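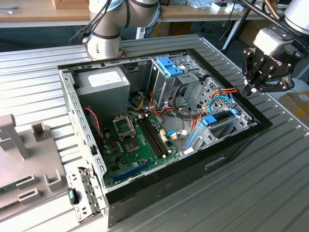

Delyth Howells asked after our last report whether the people at the benches will have less work or only different work, and she wanted the answer before the figures. I try to give it in this order.

Progress report, Witari refurbishment line
23 Apr 2025

1. What has changed for the staff

We have four bench workers in this project, the same as at the start. Before, each of them opened the computers, took out the parts, tested them and packed them. Now they share the first steps with the Solo cell, and they spend more time on testing. Two of them told me they like it more. One does not like it, and says the day became slower and he must wait for the arm. I think he is right for the moment. The waiting is our biggest problem and I come back to it under point 3. 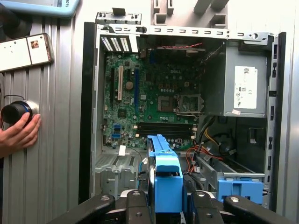

Training took longer than we planned. The people learned quickly how to start and stop the arm, but it was difficult to agree who decides when a computer is ready for it. We now have a short rule: the side panel is off, the case lies flat and the worker has looked at the processor socket. When the socket is empty, as in the Dell machine above, and the two memory slots are free, the worker can go directly to the cables and the drives. The written instruction from Prantl did not have this rule, so we added it on one page.

2. Work done in this period

The line handled 707 computers. About 400 of them went through the cell for at least one step, and the others were done fully by hand. In 32 cases a worker had to stop the arm and finish the step alone. The most common reason was a cable lying over the part.

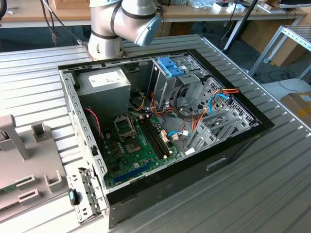

3. Difficulties

The models are too different from each other. A case with four memory slots needs another programme than a case with two, and changing the programme is still a job for one person only. When she is on leave, the others wait or work by hand. We asked Fanemum for a simpler menu and they promised a first version.

Back pain was mentioned less often in our talks with the staff, but tired eyes more often. I would like to buy better lamps from the small equipment budget, if you agree.

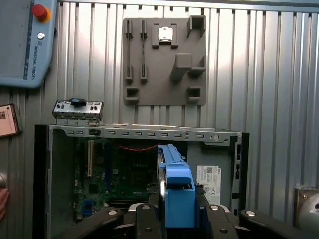

4. Next steps

Until September we want every bench worker to be able to change the programme from the pendant. We will also ask them to write down the waiting times for each model, and I will send you the list with the next report. No change in the number of staff is planned, and no change in the total budget is requested.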